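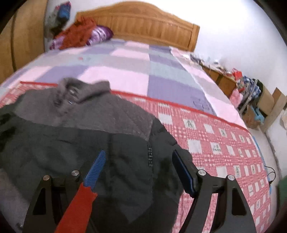
*Photo: Itzel Bañuelos*

## Winter jackets on the bed, before they go to the hall

Every year in November I take the winter clothes out of their bags and put them on the bed to look at them in good light. In our apartment the closet is very narrow, so the bed is the only place where a jacket can lie open. My husband Jacinto says I make a museum of it. Maybe he is right, and so this year I made a small gallery page.

The clothes stay away from the end of spring. In July I open the bags one time to let in some air, and then I forget them again until the first cold morning. We bought most of them around 2000, in the winter when we moved to the north, and we still wear them. The prices I don't remember anymore, only that we paid too much for the bags.

The dark grey padded jacket is the one I take when I go out for a short time, to the bakery or to the bus. The hood is a little lighter than the rest and has a fuzzy fabric which I like very much near the face. I always check the zipper first. I close it slowly from the bottom to the top, and if it stops somewhere I rub a pencil on the teeth. My mother did it with a candle, but a candle leaves small white pieces in the dark cloth.

The red and white checked cover under the jacket is not for winter only. We have it on the bed most of the year, and dark clothes are easy to see on it – every thread and every hair.
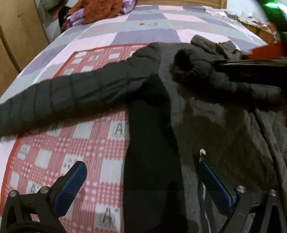 **Category:** Home / Clothes / Coats with hood

The black puffer jacket and the grey quilted coat, side by side. The black one I lay flat with the sleeve stretched out, and I press the filling with my hands to find places where it has become thin. If there is such a place, I shake the jacket well and leave it to rest for the night.

The grey coat needs more patience. Its hood has a fur trim, and fur doesn't like to be folded. I comb it with a wide comb, only in one direction, and I never put it close to the radiator. The diamond stitching I look over with my finger, because a loose thread there can open a whole row. I keep grey thread in the drawer for this work, also black.

The patchwork quilt in lilac, grey and pink is the one we sleep under. I know some people put an old sheet over the quilt before they sort clothes, and I think it is a good habit, but I am not so organized.

When I finish with the zippers and the pockets, the coats go on the hooks in the hall. Gloves and scarves will be on the next page, when I have found all the pairs.

*Text by Itzel Bañuelos, 23 November 2025*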